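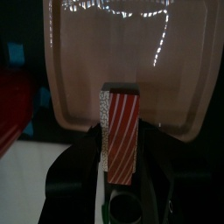
Jun 9, 2025. Pattern blocks, second pass on the face papers. Started the morning going through what came back from Sadby and sorting it into keep, recover and throw out. The main question is still which patterns to put next to each other on one block. The red with the thin white diagonals against the black speckle on white is the pairing I keep going back to. The two faces can't be mixed up even at an angle, when the speckled side is only a narrow strip, and the brick red stays plainly red next to all that black and white. The stripes run from upper left down to lower right on that face and bend slightly. I want the next sheet printed with the lines dead straight so I can compare the two.

Apostolos prefers a plain color on the side and pattern only on the front. His argument is that people sorting by face look at the front first and the rest is noise. I made up one of his for comparison, plain gray side, same red front. It looks tidier on the shelf but I turned it the wrong way twice while stacking. Leaving both versions in the trial.

Edges. The Aksoy paper is thicker than what we used in April and it doesn't like going around a corner. Scoring the back first with the bone folder helps. Cutting each face separately and butting the edges gives a cleaner line but the corners lift after a week of handling, so for now I wrap two faces from one piece wherever the pattern allows and cut only where the pattern changes. Trim with a fresh blade. I went through 9 blades on this batch and the last few cuts on each one were ragged.

Glue. Brushed on thin, left until tacky, then pressed under the flat weights. Too much glue under the red and it goes blotchy when it dries. Under the speckle it doesn't show at all, so all the bad early ones got speckle. Ataberk suggested the Sasex film instead of glue. Tried it on scrap. Sticks well, no blotches, but you get one chance at lining it up and I need at least two.

Count for the Kekent order, as of noon:
Ordered 3027
Covered and dry 2000
Set aside to recover 63

Most of the 63 are lifted corners. A few have the stripes running the wrong way because I flipped the sheet on the cutting mat – mark the top edge in pencil before cutting, every sheet, no exceptions.

Top faces are still undecided. A dark top looks good under the bench lamp, but in a dim corner it goes to almost nothing and the block reads as two faces and a shadow. Could try a lighter red. Could also leave the tops alone until Kekent has had a set to handle, which would save a day.

To do:
Ask Sadby for a straight-line version of the red, same spacing
Recover the set-aside blocks, corners first
New blades
Cut two tops in lighter red and put them beside the dark ones
Ataberk to check whether the film comes in a low-tack version
Clear the drying rack before the next lot goes in – the back row is still full of the gray-sided ones and Apostolos wants them kept together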